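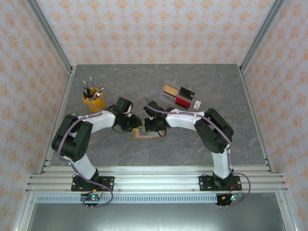
Looking after a pair of bench arms: what is worth doing and what isn't

Most of the advice that comes with a two-arm bench cell is written by people who want to sell you a service visit. I have kept one going in a back workshop for long enough to have tried most of it, and a fair bit went in the bin. What follows is the part I still do. Take it with the same pinch of salt I would.

Bolts first

The base plates are where I start. An arm that has begun to miss its mark by a hair will have you up half the night fiddling with settings, and quite often the trouble is a bolt. Switch off at the wall, hold the arm low down near the base and try to rock it. If you feel a knock, go round the bolts a little at a time, corner to corner, as you would with a car wheel.

Don't lean on the key. Slotted aluminium rail is soft stuff and the nuts inside it will chew the slot if you heave. Codberg sell a thread paste which is meant to stop bolts working loose. I used it on one side and left the other dry, and I could not tell you which was which by the end of June.

A dab of paint pen across each bolt head and onto the plate costs next to nothing. If the line no longer meets, the bolt has turned.

Cables

Cables wrapped round the outside of an arm look untidy and every visitor wants to tie them down. Let them look untidy. The cable needs slack at the elbow and again where it leaves the base, and a tight tie at either place will break the wire inside long before the outer cover shows anything.

To check, with the power off, move the arm by hand through everything it is likely to do. Go slowly and support the upper part, because it may drop. Watch for the cable going straight, rubbing on a corner or getting nipped behind the joint. If you must fix it somewhere, use a strip of hook-and-loop tape on a straight stretch and leave it loose enough to slide a finger under.

I have had the Stellura spiral wrap recommended to me more than once. It is stiff, it holds grit, and you have to take it all off to look at what is underneath. No thanks.

The boards at the front

Boards hung below the rail are handy to reach and just as handy to knock with a belt buckle. Pins that point down are the worst for it. Keep sleeves, watch straps and cups of tea away from that edge.

Learn what your own lights do on a good day and write it on a bit of card. The colours mean different things from one maker to the next, and I wouldn't trust the chart in the Gavero handbook, which has been wrong for my boards in two places. A light that has changed since last week tells you more than any chart.

Dust comes off with a soft dry brush, power off. Canned air is fine in short puffs. Don't use the vacuum cleaner, whatever the forums say, as the nozzle can build up static.

Vents

Any slots along the front want brushing out on a Friday, or whichever day you'll remember. A clean half-inch paintbrush does it. Keep boxes and rags from being shoved up against them.

Jaws

Wipe the gripper jaws with a barely damp cloth and let them dry before you use them. If thin flat pieces start to slip, clean the jaws before you change the grip strength. Squeezing harder is the usual answer and usually a bad one: it marks the work and wears out the drive.

Poon do a set of stick-on rubber pads, part 1087, for which they want rather a lot. The 1004 pads are thinner and I found no difference in use. Both peel at the corners. Plain 80 grit paper rubbed lightly over a tired pad brings back some bite — wipe off the dust afterwards or it ends up in the joint.

Things kept on the bench

Everyone parks brushes and little cases at the back, me included. Fair enough, but the elbow swings further than you think. Run the job once at the slowest speed with your hand on the stop button and see what it comes close to. A tall cup of brushes wants checking with the brushes in it, as they stick out well past the rim.

Oil

Unless your maker tells you in writing to oil a joint, leave it alone. Sealed joints don't want it, and spray oil creeps into places you won't get it out of. I did once, and spent 60 quid on the new elbow.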